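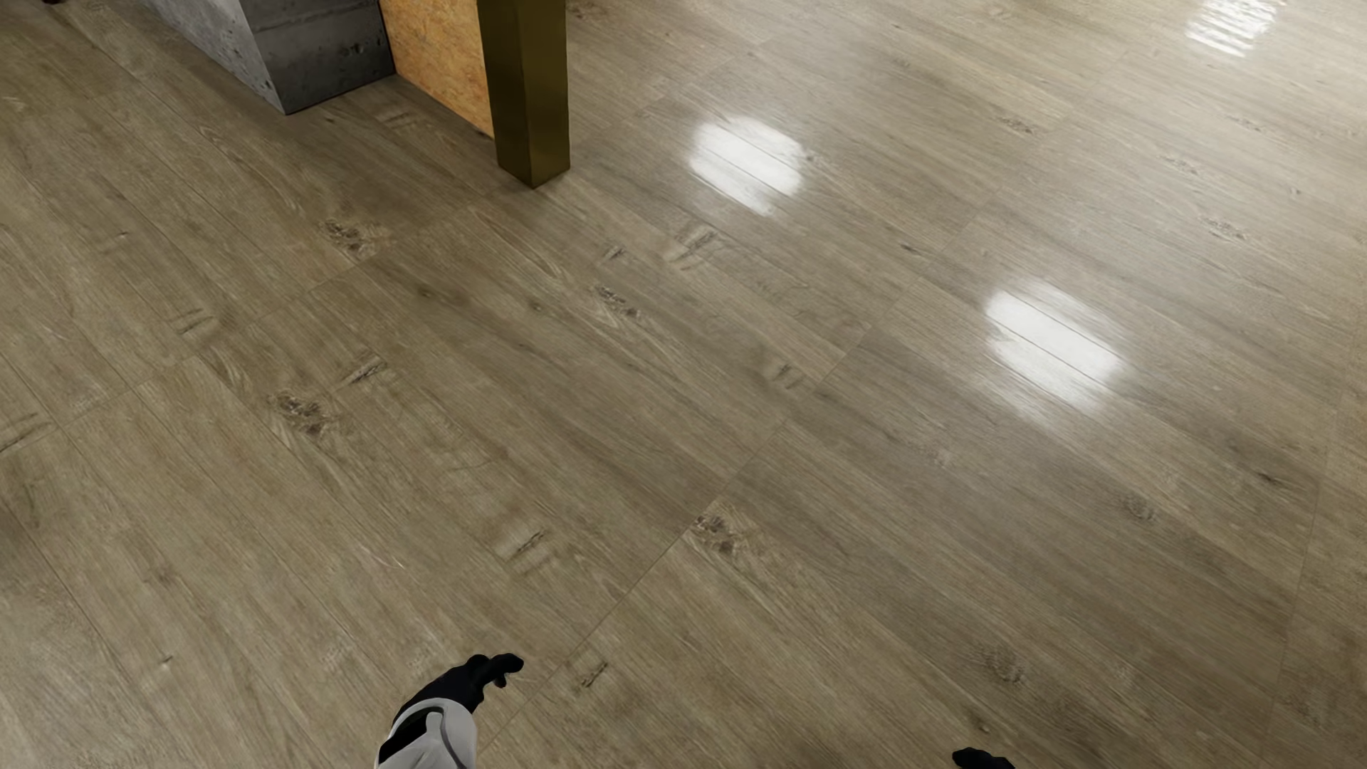
先说结论,懒得看的可以走了

值得续。但别买年付。下面是流水账,想到哪写到哪,错字不改了。

Aduvside 这套仿真服务试了两周多,今天 Dec 9, 2023,周六,试用最后一天,赶着写完。东西是 Bokstead 做的,网页里开场景,丢一个人形进去,走路、转身、伸手,关节数据全导出来。不用自己配显卡。就冲这一条我点的试用。

价格

基础版每月 320,含 2 个并发。超了另算。我第二周没看住,夜里挂着跑忘了关,账单跳到 2266。吓醒。写邮件去问,回得倒快,说可以一次性减免,下不为例。设置里其实有上限开关,默认关着,藏在第三层菜单。这个必须骂。默认就该开。

场景

自带的室内场景我主要用“中庭”那个,木纹地板,刨花板墙,橙色沙发,混凝土花槽。地板反光做得很足,灯影落在板缝上会碎成一条一条的。做视觉的人应该喜欢,因为反光最容易骗过地面检测。我自己的检测就被骗了,把亮斑当成障碍,绕着走。改了两个晚上的阈值才好一点。

还有第一人称视角。机器人低头看地,自己的手在画面下边,黑手白前臂。这个视角我原来以为是噱头,用下来反倒是开得最多的,调手的姿态比看第三人称直观太多。缺点是视角切换会卡一下,每次都卡,换了浏览器也卡。

走路 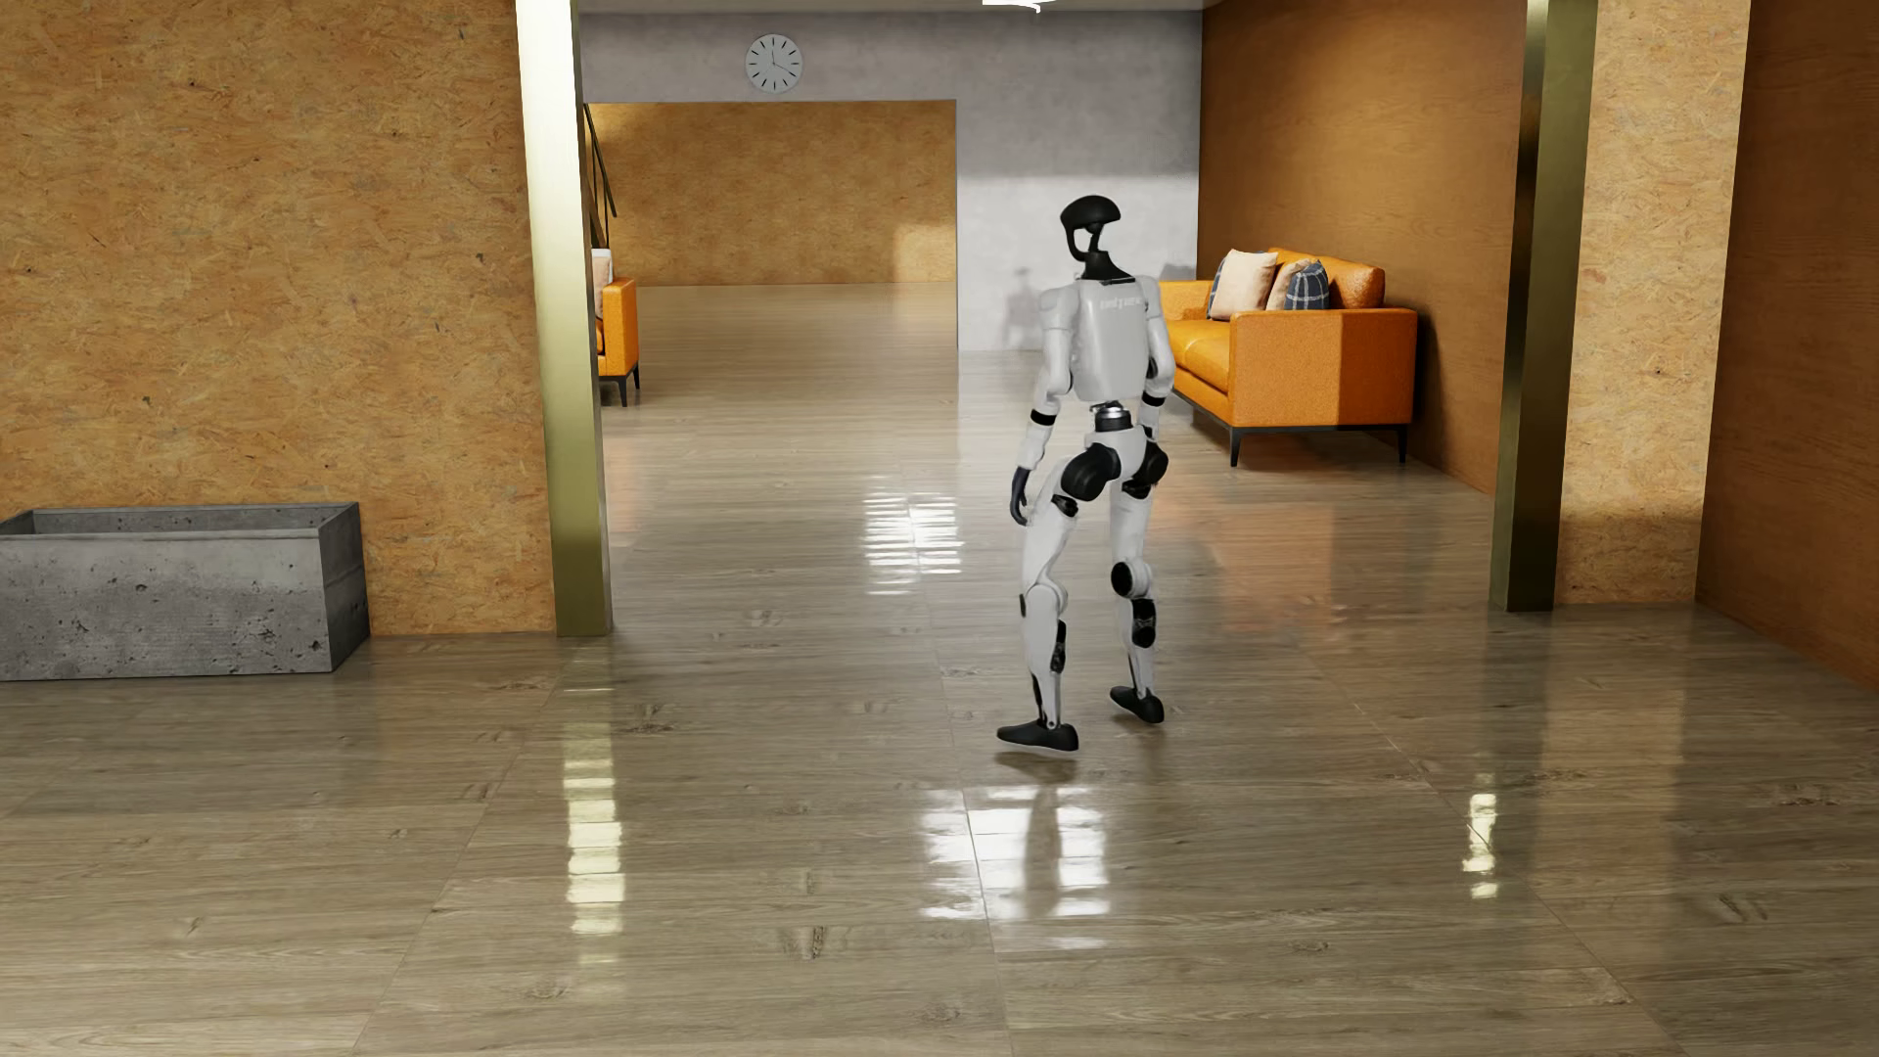 Nam-gil Wang 问过我脚踝会不会抖,他拿同一个场景跑过,说低速的时候脚底老是打滑,怀疑是摩擦系数默认值给得太低。我回去看了一眼参数,确实低。手动调高以后顺了很多,转弯也不飘了。文档里关于摩擦只有一句话,还是错的,单位写错了。已提工单,三天没动静。

默认步态偏保守,步子小,膝盖一直弯着。想要大步得自己写轨迹,或者买 Witkowska 步态包,另外收钱。没买。看演示挺好看的,但演示谁家不好看。

避障就那样。沙发和柱子之间那种通道能过,速度一提就开始蹭柱子。我把安全距离拉大,它又干脆不走了,站着。中间值要自己慢慢试,没有自动标定。

导出

这块最满意。一次跑完 304 条轨迹,打包下载,格式干净,时间戳对得上,我抽查了一批没发现丢帧。之前用 Wesbridge 的时候光对齐时间戳就能耗掉一个下午,说多了都是泪。Aduvside 这边字段名也起得像人话,脚本改了几行就接上了。

小毛病:文件名里带空格,命令行里很烦。深度图要单独勾选,忘勾就得重跑。我忘了两次,两次。

客服

邮件还行,在线聊天基本没人。社区里活跃的就那么几个,问问题碰运气。Ovidiu Ilie 发的那个批量脚本救了我,置顶帖里能搜到,直接抄,注意把路径该成自己的。

没试的

多机协同没试,基础版不开放。抓取也没怎么试,手指的接触参数看着很全,改天单写。上下楼梯同样没试,听说三月的版本会大改,等等看吧。

谁适合买:没显卡的,做步态或者视觉的,一个人干活的。团队建议先去谈价,别在网页上直接下单。我先续一个月,上限开关已经打开了,截图留底。

有问题评论里问,周末回。年付的事别问我,没买,不知到能不能退。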